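Practice suturing – needle angle, tails and spacing
Posted by stitchwick, Sunday

Finally got a proper long run at suturing on the console and I'm still buzzing! I've done plenty by hand on pads, but working with wristed instruments is a different sort of lovely. The thing I most wanted to sort out was where I hold the needle. I was taught two thirds of the way back from the point, every time, and I've started drifting towards the middle for short cuts. It feels steadier to me and the point comes up where I want it.
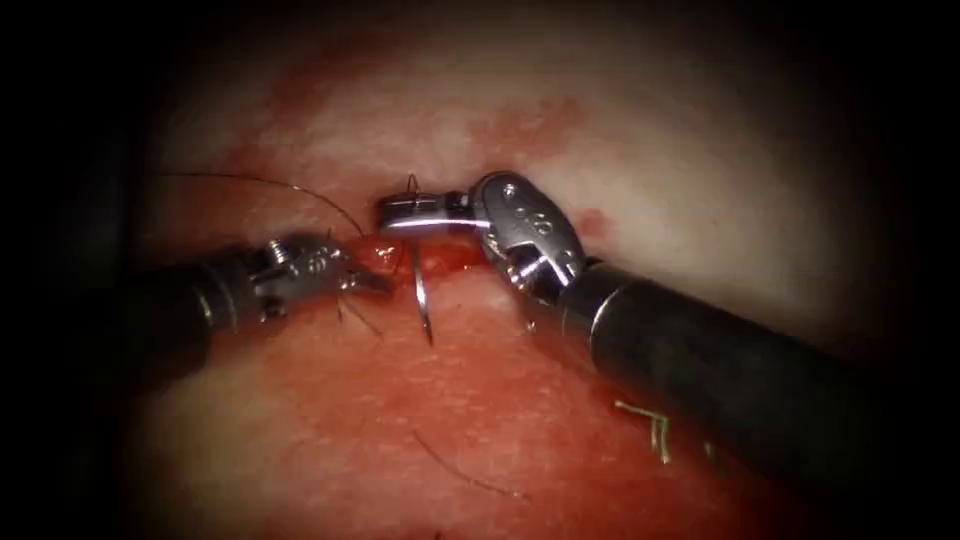

Needle held near the middle, point out below the edge of the cut.

So, who else does this? Or am I building a bad habit?

---

Reply by oxbowlane

Bad habit, sorry! Middle of the needle is fine while everything is soft and shallow, but you lose reach. The day you need a deeper bite you'll run out of curve before the point shows, and then you're fishing for it. Go back to two thirds. Lovely clear view though, I'm jealous.

---

Reply by tenpencetail

I'd disagree with oxbowlane there. Short cut, small needle, hold it where it doesn't wobble. I had 8 weeks of two-thirds-or-nothing on the Darport course and my needle swivelled like a weathervane the whole time. Moved my grip forward and it stopped. What's your spacing like?

---

Reply by stitchwick

Spacing is the bit I'm proudest of. I used to bunch up at one end and leave a big gap at the other, so now I try to make each bite match the last one before I let myself think about the knot.
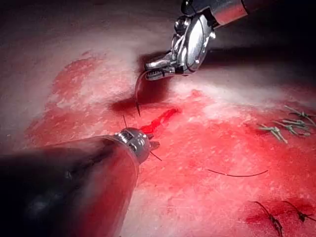

Three knots in a row on the right, needle over the next bit.

I do find I slow right down when the surface is red, as the edges are harder to pick out. Any tricks for that?

---

Reply by pemberhill

Enjoying this thread a lot. For edges, look for the shadow and ignore the colour. An open cut has a dark pocket in it even when everything round it is stained, and you can aim for that. Turn the light down a notch too if you can, glare flattens everything.

And on grip I'm with oxbowlane, mostly.

---

Reply by tenpencetail

Two against one then, fine, I can take it.

---

Reply by stitchwick

Ha, noted, both of you. I'll do a whole session at two thirds and report back.

Next question is thread. I can throw a knot quite happily, but managing the long end is what eats my time. With no feel through the handles you have to judge the pull by eye, watching for the slack to go out of it.
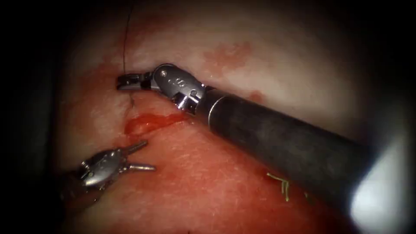
I keep my wrist turned well over so the jaws come in flat from the side, and then I only need a small movement to take hold. If I come in steep I tend to poke the surface, and then I'm cross with myself for the next two throws. Cutting shorter lengths has helped as well. I went from a great long piece to something I could manage, and the tangles dropped off straight away.

---

Reply by oxbowlane

Flat from the side is spot on. I'd add – pull along the line of the knot and let the other hand follow. Most of my early knots went sideways because I was hauling upwards with one hand and forgetting I had another.

How long are you leaving your tails? I was told off for 47 different things in my first month and half of them were tails.

---

Reply by pemberhill

Tails! My favourite argument. Short enough to be neat, long enough that you could find one again. The Buschmann handout we were given said one length, and the Trendwood one said nearly double, so I picked the middle and have been happy ever since.

---

Reply by stitchwick

I'm going for short. I like seeing the little ends splay out either side, it makes it so easy to check that each knot is sitting over its own cut. 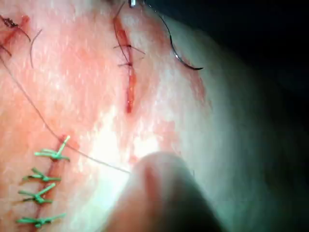 Two knots across the upright cut, tails trimmed short.

---

Reply by tenpencetail

Oh those are tidy! I'd leave them a whisker longer, but that's taste. Your knots sit right on the line of the cut, mind. We were always told to slide them off to one side.

---

Reply by stitchwick

Good catch, I hadn't thought about that at all. Does it matter much on practice work?

---

Reply by oxbowlane

It matters for the habit. Nudge it across on the last throw, takes no time. There's a decent page on it in the Grikance notes if you still have yours.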